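September 2018

The office desktop Domenica Lanz passed on to me in August is a Dell tower of the ordinary business sort, dark gray outside, bare gray sheet metal inside. I paid 30 dollars for it. The plan is a modest file server for the house, and the first job is the processor. I want to look at the socket properly before committing money to memory and disks.

I work with the case on its side and the board facing up. Upright, every loose screw ends up behind the power supply. The side panel goes on the floor against the wall, where I can't put an elbow on it. 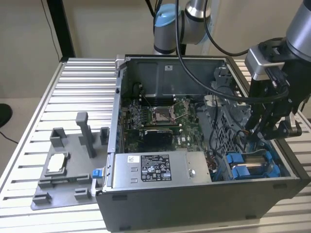

*Socket open, processor parked in the tray on the left.*

The slotted aluminum table is good for this sort of work with one exception, the slots. An M3 screw fits into them nicely and has to be fished out with a magnet. Screws now go into a lidded tin the moment they leave the case. The processor goes in the printed tray, heat spreader up, and stays there until the socket has been inspected.

## The socket

This is the part I take slowly. The pins are in the board, so a dropped tool or a dragged sleeve can end the project. My routine:

1. Unplug the machine, hold the power button down for a few seconds, and touch bare chassis metal.
2. Release the lever by pressing down and slightly outward. Let it come up under control.
3. Lift the retention frame fully. A half-raised frame will fall.
4. Look across the pins at a low angle with a flashlight, first from one side, then from a second side at right angles to it. A bent pin breaks the pattern of reflections.
5. Do not blow on it. Breath carries moisture. I use a hand bulb held well back.
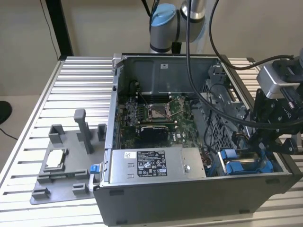 Cable routing matters more than I used to think. In a case this size the thin leads have just enough length to reach their headers, and they like to spring back across the socket area. I hold them aside with a loop of paper tape, sticky side out, so that no adhesive touches the insulation. Elaine Furtado uses a Britadine cable clip for the same purpose and considers the tape primitive. It costs nothing and I always have it.

The power supply stays in for this job. It sits along the lower part of the case with a blue release latch at the left end, and I leave the latch alone unless the board has to come out. The drive cage is on the opposite side and can also stay. Its blue plastic is in good condition, which I can't say for the Jovthorpe machine I took apart last winter, where every tab had gone brittle.
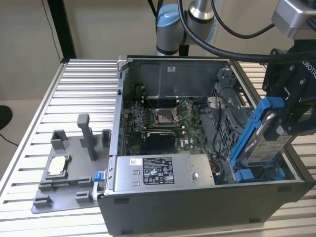

## Putting the processor back

Find the corner triangle on the processor and the matching mark at the socket before picking anything up. Hold the chip by two opposite edges. Lower it straight down, with no sliding and no corner-first approach. It should drop into place under its own weight. If it rocks, lift it straight out and check the notches.

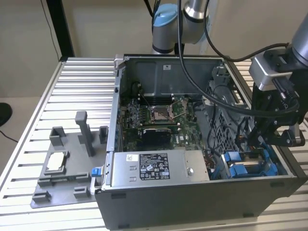 Closing the lever takes more force than feels reasonable. The first time I did one, I stopped halfway and spent 11 minutes reading forum posts about whether the noise was normal. It was. The frame should be seated under its retaining screw or hook before any load goes on the lever, and the pressure should be steady.

For paste I have a tube of Hubmann, bought too long ago to admit to. I put a pea-sized amount in the center and let the cooler spread it. Cooler screws go in diagonally, a few turns each.

## Parts still needed

- Memory, one matched pair to begin with
- Two drives for the blue carriers, probably from the Stusholm sale if the price holds
- A coin cell for the board, replaced as a matter of course
- 400-grit paper for a burr on the edge of the side panel

The existing memory stayed with Domenica, as agreed. Once the pair of modules is here I'll do a bare boot with one module and no drives, then add things one at a time.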